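The Hendbridge screen awards shortlist came out on 25th March, and once again I'm supposed to believe 264 people watched everything before they voted. I doubt it. Burnurbridge got nine nominations, including one for an actor who has four scenes, and Taltlow got one, for sound.

I liked Burnurbridge fine. But it came out in December, when voters were home with the screeners stacked up – funny how that works every year. Taltlow aired in the spring and might as well be a silent movie from 1920.
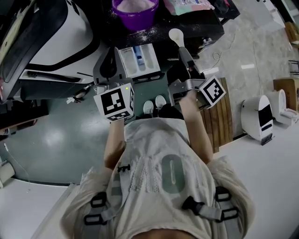

Veikko Kokkonen
TV columnist and blog owner

The organizers say the new rules fix this. Voters now tick a box saying they've seen at least 90 minutes of each drama. A box! I'd like to know who checks it.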